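Tilville Signs: Frequently Asked Questions
Shop signs, banners, window graphics and engraved plates

Ordering and artwork

What file do you need from me?
A PDF with the fonts turned into outlines is best. We can also work from AI, EPS and SVG files. If all you have is a JPEG or a PNG, send the largest copy you can find and we will tell you whether it will print at the size you want. Logos copied from a website are nearly always too small for a fascia sign.

What resolution should photographs be?
For banners and boards, 100 dpi at full finished size is enough. Window graphics that people will stand close to should be 150 dpi or more.

I don't have a logo file at all. Can you redraw one?
Yes. Milagros Herrero does our redrawing and will quote from a photo of your existing sign, a letterhead or a business card. Simple lettering is usually done the same day. Crests and hand-drawn artwork take longer and are priced by the hour.

Will the colours match my screen?
Not exactly. Screens are lit from behind and printed vinyl is not. If the colour matters, give us a Pantone reference and ask for a printed sample. We post samples free within the UK.

Do I get a proof?
Every job has an emailed proof. Please check the spelling, phone numbers and sizes before you approve it. Once we have your approval in writing the job goes to print, and mistakes found after that are charged as a reprint unless they are ours.

Materials

Which board should I choose for an outdoor sign?
Aluminium composite suits most shopfronts and car parks. Foamed PVC is cheaper and fine for indoor use or a sheltered porch, but it can bow in full sun if the colour is dark. Correx is for short-term work such as site boards and event signs.

What is the largest panel you can make in one piece?
3000 mm on the long side. Anything longer is made in sections with a butt joint. We try to place the joint between letters, and it will be marked on your proof.

Do you sell acrylic letters?
Yes, cut to shape and supplied with either stand-off locators or foam tape. Tape is for smooth indoor walls only. We will not supply it for brick or render.

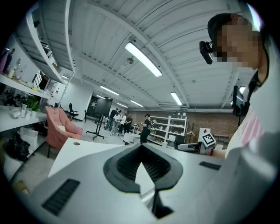 Can you put frosted film on the inside of a window?
Yes, and for most offices the inside is the better side, as the film is away from the weather and the window cleaner. Tell us if the glass is wired, laminated or already coated. Some films trap heat, and we need to check with the glass supplier before we fit anything to those panes.

How long will vinyl lettering last?
It depends on the grade and which way it faces. Lettering on a south-facing wall fades sooner than the same lettering in shade. The expected life for each grade is printed on your quote.

Fitting and delivery

Do you fit the signs yourselves?
Yes. Akinyi Masanja plans the fitting diary and will agree a day with you once the proof is approved. We fit within 15 miles of the workshop at the standard rate. Further out we charge for travel, or we can send the sign with a drilling template for your own fitter.

Do I need planning permission?
Many shop signs are allowed without an application, but illuminated signs, listed buildings and conservation areas often need consent. Ask your local council before ordering. We can supply scaled drawings for the application but we don't submit it for you.

Can you remove my old sign?
We can, and we will take it away for disposal. Old fixings sometimes leave holes or a patch of unfaded paint. Making good the wall is not included unless it is written into the quote.

How long does an order take?
Allow 13 working days from proof approval for made-up signs. Banners are quicker. March is our busiest month, so please order early if you have an opening date to meet.

Payment and aftercare

How do I pay?
New customers pay half when they order and the rest before delivery or fitting. Account customers should contact Tatu Laizer with any invoice query, quoting the job number.

How do I clean my sign?
Use warm water, a drop of washing-up liquid and a soft cloth. Keep pressure washers away from vinyl edges, and don't use white spirit or glass cleaner on acrylic.

A letter has lifted. What should I do?
Leave it alone and send us a photo. Pressing it back traps dirt under the edge. If it is within the guarantee period we will replace it free of charge.

Page last updated Sun 14 January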